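5. Set Up the Lounge Corner Run

We use this run to start every new member of the club, so please do the steps in order even if you've driven Troltside before. I know it's tempting to skip ahead!

1. Put the two armchairs against the wall with the little round table between them. Leave enough carpet in front for both arms to swing.

2. Line the small bin with a bag and stand it in front of the table. Fold the loose part of the bag over the rim — the fingers snag on it if it's sticking up.

3. Power up the arms, open both hands and wait for the Lambrakis panel to read 1081. If you get 43, the wrist camera isn't talking to the laptop, so unplug it and start step 3 again.

CAUTION: Keep your own hands off the table once the panel is live. I've had a knuckle rapped and it stings.

4. Open the wrist view and the head view side by side. The wrist view gets crowded fast when you're in close, with things all blue and yellow and half hidden by the hand, so I steer mostly by the head view until I'm near the target.

Wrist view first, then head view:
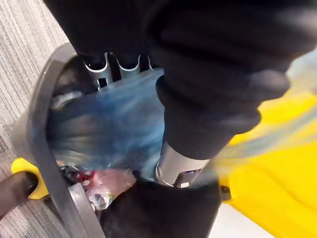
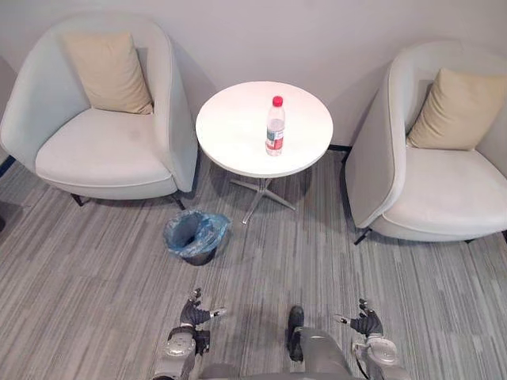 5. Save both views to the Andov folder before you move anything. Name them with your team and the run number (Flallurell 2, say).

NOTE: Runs with only one view saved don't go on the score sheet, so check the folder before you shut down.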